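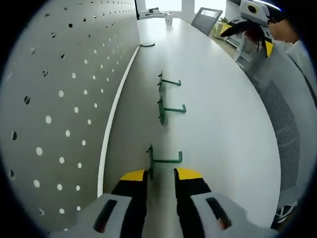
The gripper at the green hooks, with a second one in hand at the right.

Progress report: review of the Drutel hand-held gripper kit
Prepared for the Kaltska small tools fund
June 23, 2023

Hi all,

I owe you an update on where your money has gone, so this is the middle-of-the-project report. The short version is that we're on schedule, a little under budget, and I like the kit more than I thought I would when I wrote the proposal. I also have a couple of complaints, which I've saved for further down so you have to read the nice parts first.

We bought the two-gripper package from Drutel, with the charging dock and one year of support. That came to $1,753 including shipping. The spare finger pads were extra and I held off on those until I knew how fast we'd go through them (more on that in a minute). Setup took me one afternoon and most of the next morning, and nearly all of that was getting our old laptop to talk to the dock. Once I gave up and used the newer laptop it went fine.

You asked us to test the kit on ordinary shop and stockroom jobs, the kind of thing a small business might want an arm to do one day, and to say plainly if we'd tell another small outfit to buy it. We picked hooks and pegboard as the first job. It sounds easy! It is not easy. A hook is thin, it has a bend in it, and if you come at it from the wrong side the fingers close on nothing at all. The green metal ones have an L-shaped arm that turns up at the end, and learning to take hold of them cleanly took me longer than I'd like to put in writing.

So far we have 80 good recordings of the hook job. The target in the proposal was 90 before we moved on, so we're close, and I expect to wrap that up next week. I threw out a fair number of early tries, mostly my own fault, and they aren't in that number.

What I like about the kit. The grip is comfortable and I can work for a good stretch before my wrist starts complaining. The yellow fingertips on the black pads are a small thing, but they're easy to find with your eye when you're lining up on something narrow, and I've come to depend on them. The software saves each try as soon as you let go of the trigger, so I haven't lost any work yet, even the day the power went out in our building. And support answers email. I wrote to them four times and got a useful reply each time, usually by the next morning.

Now the complaints. The manual is thin. It tells you what every button does and very little about how to plan a session, and I had to learn that the hard way. The trigger on one of our grippers is stiffer than on the other, enough that I notice when I switch hands. Drutel offered to swap it and I've said yes, but I asked to wait until the hook job is finished so the recordings all come from the same pair. The dock also has a fan that runs the whole time it's plugged in - not loud, just always there, and we now charge overnight with the door shut.

Pads are wearing better than I feared. I'd set aside money for four spare sets and I now think we'll need one, maybe two. I'd like your okay to move the difference over to the Jakton label software, which would save me hours of sorting clips by hand. I tried their free month and it did in a morning what had been taking me two days. If you'd prefer the money stays where it is, that's fine too, I just need to know before their free month runs out.

For comparison I also spent a week with a loaner kit from Idahosa. It's cheaper and lighter, and the manual is much better (they should teach a class). But the fingers flexed when I put any sideways push on them, and hooks need a sideways push. For soft or light stuff I could see it being the smarter buy. I'll write that up properly in the final report, with the costs next to each other.

Next up is bins and small boxes, and after that cables, which I'm dreading a bit. I plan to have both done in August, and you'll get the final report once I've had time to go through the clips. Would I tell another small shop to buy the Drutel kit today? Yes, if they have a patient person to run it and don't mind writing their own instructions.

Receipts are in the shared folder, along with my session notes, which are messy but complete. If anything in the budget sheet looks odd, call me before you fix it, as I've got two lines in there that depend on each other.

Thanks again for backing this.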